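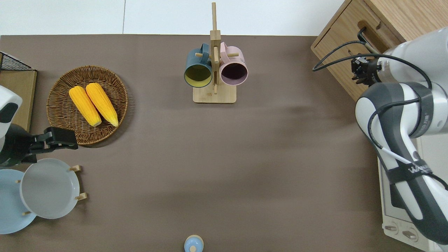
Tobias Renner
Controls engineer, teleoperation and data

December 9, 2020

We closed the November batch of the tabletop set last week. 1004 episodes recorded, 839 kept. I want to write down what happened to the other 165 before I forget, and what changes for the next batch.

The setup is two arms with grippers facing a kitchen-style table, driven by one operator from a pair of leader arms. The props are ordinary: a mug tree with two mugs on it, a wicker basket with two ears of corn, plates in a wooden dish rack, a toaster oven, a small cabinet with a drawer. Everything goes through Rallow, our recording tool, which writes one folder per episode with joint positions, gripper commands, video and a text label. Training runs on Kombo, a small imitation policy we have been using since spring.

The tasks in this batch were short. Take a mug off the tree and set it down. Move one ear of corn from the basket to a plate. Open the drawer, close the drawer. Each episode has a limit of 40 seconds, after which Rallow stops the recording and marks it as timed out.

Timeouts were the largest group of rejects, and most came from the mugs. A mug hanging on a peg has to be lifted slightly before it can be pulled away, and from the operator's seat it is hard to tell when the handle is clear. People pull early, the tree tips, they back off and try again. I kept the episodes with one retry, because the policy should see a recovery. With more retries than that the recordings are mostly hesitation, and Kombo learns hesitation very well. We had a version in spring that would hover next to a handle until someone pressed stop.

The second group was clock drift. The left and right arms log on separate controllers, and Rallow lines them up by timestamp at the end of the episode. On long sessions the offset grew until the left gripper closed in the log before it closed in the video. I had been checking the offset at the start of the day only. It now gets checked every time the operator resets the table, and a session is rejected at once if the two clocks disagree by more than 2 frames.

The rest were label errors. "Left mug" is a bad label. Some operators meant left in the camera view and some meant the mug nearer the left arm, and after the tree has been turned these can be different mugs. We moved to color: teal mug, pink mug. The corn has no such fix, as both ears look the same to me, so that label is now "one ear of corn" and either one counts.

Some notes on resets, which take more time than the recording does.

The basket does not go back to a mark. In the first batch it did, and the policy learned the mark. Cover the basket's usual spot with anything and the arm would still go there. Operators now put it down anywhere on the left half of the table and give it a turn. The corn gets a new angle too.

The mug tree gets turned, but its base stays within reach of both arms.

Plates stay in the rack unless the task uses them. I tried random plate positions and lost an afternoon to it with no change in the result.

Cables are still a nuisance. Any loop near the drawer can catch on the front when it opens, and the drawer episodes with a snag look fine in the joint data. They only show up when you watch the video. I watched all of them at double speed.

For December the plan is fewer tasks and more variation inside each one. I also want to try Madach for the review step in place of my folder of scripts, mainly for its side-by-side view of two episodes. Import works for the video and fails on our gripper channel, which it reads as a constant. I have not found the reason yet. If it turns out to be a unit problem in the Rallow export, I will have to write the November folders out again, and the training run waits until that is done.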